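3. Gathering the Examples

3.1 Why we went with a hand-held gripper

I should say up front that I wanted to do this with the robot. My first plan was the usual one: put the arm at a table, sit down at the controls, and fold clothes through it until we had enough examples to train on. We tried that for most of August and it was miserable. Folding one shirt through the arm took me so long that I'd forget which sleeve I was on (really), and the folds I got were stiff and odd, the sort of thing you'd only do if you were fighting your own hands. A policy trained on those would have learned to fight its hands too.

So we switched to a hand-held gripper with a camera on it. You squeeze, the jaws close, and the camera sees what the policy will see later when the same kind of gripper is bolted to the arm. The first afternoon with it I got more usable folds than in the whole week before, and my back didn't hurt! I'm not claiming the idea as ours; plenty of groups work this way now. What I want to get down in this section is how we ran the collection, because the small choices turned out to matter a lot more to the final policy than the network did.

3.2 The clothes and the places

We gathered the Griltside set in two homes and kept everything as close to ordinary laundry as we could stand. The Wilolau home supplied most of the adult clothes and the Bepari home supplied most of the small ones, so anything with a print on it probably came from Bepari. Both families let us work on whatever flat surface they'd normally fold on. I liked that a lot. Lab tables are all the same height and the same boring gray, and I've been burned before by a policy that thought the table was part of the shirt.

An example starts when the gripper comes in over the cloth and ends when the cloth is let go and the jaws have backed off. We didn't ask people to clear other laundry away first. Uthai Sitthichai, who did about half of the folding with me, argued hard for leaving the piles alone, and he was right. If the only thing in view is the item you want, the policy never has to learn which item you want. White on white was his pet case, and he kept going back to it, long after I'd have been happy to move on to something with stripes.
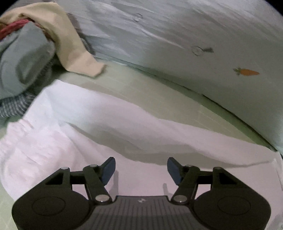 Figure 1. View from the hand-held gripper, jaws open over a white garment, with other fabrics nearby.

Pale cloth like the garment in Figure 1 was the hardest thing in the set, for us and for the policy. The folds show up mostly as soft gray shading, and the gripper throws its own shadows onto the same cloth. A crease and a shadow can look awfully alike in a single picture. With a bit of motion you can tell them apart (one moves with the tool and the other stays put), so we gave the policy a short run of pictures at each step and not just the latest one. I'd wanted to skip this to save memory. I lost that argument as well.

Gathers and ruffles were the other headache. A person slides their fingers past the bunched part and picks up the flat bit next to it without thinking. With two jaws you have to decide, and Uthai and I decided differently. I'd go for the ruffle because it stood up and was easy to catch. He'd go for the smooth cloth beside it, which gave a neater fold but more missed grabs. We left both habits in the data for a while, and the policy did what you'd expect, hovering between the two and catching neither. After that we agreed to take the smooth part whenever there was enough of it to pinch, and we redid the ones where I'd gone the other way.

3.3 How a session ran

We kept to the same routine in both homes. Wave the tool slowly over the surface so the tracking could get its bearings, open and close the jaws all the way a couple of times, then start folding. Skipping the slow wave was my most common mistake. The tracking would come up a little tilted and stay that way, and I wouldn't find out until that evening when the recorded path went neatly through the tabletop.

We wrote one rule on tape and stuck it to the handle: don't move faster than the arm can. It sounds easy and it isn't. Once you've got a rhythm going you start flicking the cloth, the way everybody does with a towel, and the arm simply can't do that. Flicked folds look great and are useless to us. We dropped them by checking the tool speed afterward, and we set the limit a bit under what the arm is rated for, as it slows down when it's reaching far out.

The second rule was to leave mistakes in if you fixed them. If the cloth slipped out and I picked it up again, that stayed. If I gave up and used my other hand, that went. I think the slips are some of the most useful stuff we've got, since the policy drops cloth too, and it needs to have seen what to do next.

3.4 What we kept

After sorting we were left with 171 examples that we'd both signed off on. That's small, I know. I'd rather have a small set I've watched from start to finish than a huge one I've only skimmed, and I did watch all of these, some of them with lunch. The list was frozen on 10/13/25 and every result in the next section uses that version.

Sorting was done by eye, with a little viewer we call Kendard that plays the camera view next to the recorded path. Each of us marked an example keep, drop or talk about it. The last pile was mostly pale clothes again. We'd sit down together, play the thing at half speed and argue about whether the jaws had hold of one layer or two, and quite often we couldn't tell. If we couldn't tell, it was dropped. I'm still not sure that was smart. It means the hardest grabs are thinner in the set than they are in life, and I suspect it's part of why the policy still picks up two layers of a thin shirt now and then.

We also held back 4 garments completely, two from each home, and never folded them during collection. They're the ones used for the unseen-clothes test in Section 4.2.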